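Neltum opens its doors to drift fans, and I can't wait to show you round

I'm Nadja Widmer, I run Neltum, and I've been grinning all week! After nearly 20 months of skinned knuckles and far too much tea, our little drift car workshop is ready for visitors.

The star is the Kobzar, our rear-drive coupe (it started life as a very tired saloon shell, bless it). It makes 619 horsepower on a good day, sits on Clonus coilovers and gets through rear tyres faster than I can pay for them. Nadja Mösli drives it, and yes, having two Nadjas in one garage is as confusing as it sounds. She's entered it in 3 rounds next season and I've already lost my voice shouting at the test days.

We're also putting up 1000 passenger-ride tickets for our November track day, with Oltex looking after fuel on the day. You'll need closed shoes, a long-sleeved top and a strong stomach – Nadja doesn't lift for anyone, me included! Tickets go on sale through the workshop desk, so pop in or give us a ring.

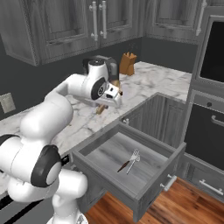
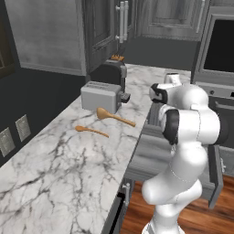
Marble worktop, kitchen 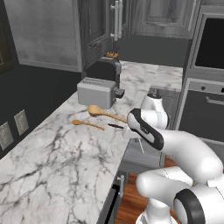

NELTUM WORKSHOP, August 26, 2024

Press who'd like a seat in the Kobzar before the track day should ask for me by my full name, or you'll get the other one and she'll be under the car.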